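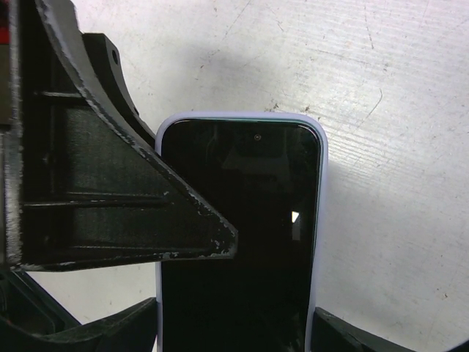

Frequently Asked Questions: The Helis Two-Arm Handling Station

Home | Products | Services | Support | FAQ | Contact

The Helis station is a bench-mounted handling system offered by Jovalau for small consumer goods that must be picked up, held and set down with care. It is supplied as a complete unit or as a kit for assembly on the customer's premises. Customers most often ask about it in connection with finished goods such as a smartphone in its protective case, which the gripper takes by the two sides so that the camera opening at the top of the glass stays clear of the fingers. The answers on this page are intended for prospective buyers and for sites that have requested a trial.

What is included in the standard package?

The standard package consists of two arms with grippers, the mounting strip, the white work surface with its metal edging, three wall panels, the cables, and the control software. A computer is not included. Customers who already own a suitable computer may use it, provided that it meets the requirements listed in the order form.

What kinds of items can the station handle?

The station is intended for rigid and semi-rigid items that one gripper can hold from opposite sides. Phones, phone cases, small boxes, remote controls and similar goods fall within this range. Soft bags, loose cords and open containers of liquid do not, and orders for such work will be referred to our applications office before they are accepted.

Will the grippers mark the surface of my product?

This depends on the product. The fingers may be ordered bare or with soft tips. Soft tips are recommended for polished, painted or coated goods, and they should be inspected at the start of each shift. Black finger coatings wear along the rim and at the tip in regular use. Wear of this kind does not affect the strength of the finger, but a finger with raised or sharp edges must be replaced before it is used on finished goods. Replacement fingers are sold in pairs.

Can both arms work on the same task?

Yes. The arms may be run together or one at a time. In paired work, one arm commonly holds an item while the other brings a second item to it. When only one arm is required, the other should be parked in its rest position and left powered, so that it does not sag into the working area.

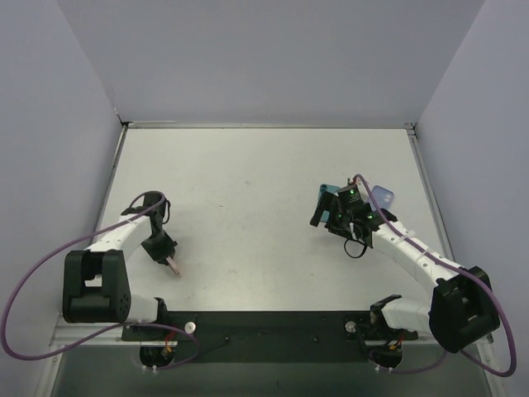
Paired work does require more preparation. The two arms share the space at the center of the table, and the software will stop both of them if their planned paths come too close together. Sites that are new to the system are advised to complete the single-arm exercises in the manual first, and to move on to paired tasks once those exercises run without a stop.

Why is the station enclosed on three sides?

The plain walls give the cameras a steady background and limit the effect of people walking past. They also keep dropped items on the table. The near side, where the arms are mounted, is left open for access. The walls are not a safety guard, and they must not be treated as one in a site risk review.

How much time does installation take?

A trained technician can install the complete unit in 2 days. The first day is given to the frame, the arms and the cabling, and the second to camera setup and operator training. Customers who buy the kit should allow a full week. Technical staff at our Lenberg office are available by telephone throughout the assembly period.

How should the cables be arranged?

Each arm cable needs enough slack to follow the wrist through its full range of motion. A cable that is pulled tight will shorten its own life and may disturb the camera. Ties should be snug but should not pinch the outer jacket. Please check them monthly — more often if the station runs in the evening as well as during the day.

How is the work surface to be cleaned?

Wipe the surface with a soft cloth and a mild cleaner while both arms are parked. Fine scratches are to be expected and do not call for replacement. Deep scratches and dark marks can confuse the cameras when pale items are being handled, and in that case a new surface panel may be ordered separately.

May we try the station before we buy?

Yes. A trial lasts 6 weeks and includes delivery, setup and collection. The customer supplies the sample items, and we ask for at least 100 of each type so that normal variation in size and finish is represented. Trial requests are reviewed every Thursday.

What does the warranty cover?

Arms, wrist modules and power supplies are covered under the Hattori service plan, which is included in the purchase price. Fingers, soft tips, cable ties and surface panels are treated as wearing parts and are excluded. Damage caused by liquids is also excluded.

Whom should I contact with further questions?

Written questions may be sent to Kumiko Matsuda, Customer Applications, through the contact form. Please state the type of item, its size and weight, and whether it is handled in or out of its packaging. An introductory call of 45 minutes can be arranged on request.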